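Parnora Tenants Newsletter
July 25, 2019

Kitchen and food storage: what changes with the new bins

Starting in October, food scraps at all Parnora buildings will be collected separately from regular trash. The city contract with Aten covers the pickup, and the building owner, Grandum, is paying for the bins in the trash rooms. Your rent and service charge stay the same this year.

Each apartment will get one small lidded pail and a roll of 20 paper liners. The pails will be left outside your door during the first week. If you don't want one, leave it where it is and the building staff will take it back. You can use any container you already own, as long as what you bring down goes into the brown bin loose or in paper.

What goes in: fruit and vegetable peels, cores and pits, coffee grounds and paper filters, tea bags without staples, bread, rice, pasta, eggshells, meat and fish scraps, small bones, cut flowers.

What stays out: plastic bags of any kind, including the ones marked compostable. Aten's plant can't process them and will turn away a bin that has them in it. Also keep out cooking oil, cat litter, diapers, foil, and the little stickers from fruit. The stickers are the most common problem at the buildings that already have the service. Peel them off first and put them in the trash.

The brown bins will be emptied twice a week in summer and once a week from October through the end of March. On Vakulenko Street the bins will stand in the courtyard next to the bike racks until the trash room floor has been repaired. The gate code for the courtyard is the same as the one for the front door.

We had a lot of questions at the last tenants meeting about smell and fruit flies. Most of it comes down to how long things sit in the kitchen. Take the pail down every two or three days in warm weather. Keep the lid shut. Fish and meat scraps can go in the freezer in a paper bag until you're ready to go downstairs. Rinse the pail with hot water and a little vinegar, and let it dry before you put in a new liner.

Several people also asked how to have less to throw out in the first place. Fresh fruit is a large part of what ends up in the bins, so we have put together a few notes on keeping it.

Oranges and other citrus are fine on the table for a week. After that they do better in the refrigerator drawer, where they will keep for three weeks or longer. Don't store them in a closed plastic bag. If one has gone moldy, throw it out and wipe down the ones that were touching it.

Kiwis are usually sold hard. Leave them out until they give a little when pressed, then move them to the refrigerator. To speed them up, put them in a paper bag with a banana or an apple. To slow them down, keep them away from both.

Tomatoes should be left on the counter until ripe. Once they are ripe and you can't eat them soon, the refrigerator is better than losing them. Take them out an hour before eating. Cherry tomatoes that have started to wrinkle can still be roasted.

Berries go straight into the refrigerator, unwashed. Wash them when you are going to eat them. Any that are already soft should come out of the box on the first day.

Apples give off a gas that ripens everything near them, so keep them in their own bowl or drawer. Potatoes sprout faster next to onions and should be stored somewhere dark.

Fruit that is past its best for eating plain can go in the freezer. Peel and slice it first, spread it on a tray until hard, and then bag it. It is fine for baking or for the blender.

A printed sheet with the sorting list will be posted in every trash room, and copies in Spanish and Polish are available at the office. Large-print copies can be ordered there as well. If your pail arrives cracked or without a lid, bring it to the office and you will get another. Replacement liners will be sold at the office at cost, or you can line the pail with newspaper.

If you see plastic bags in the brown bin, please don't reach in to remove them. Leave a message on the office line, extension 611, with the building number.
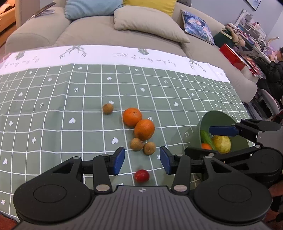

Oranges and other fruit on the table. Citrus keeps for a week at room temperature.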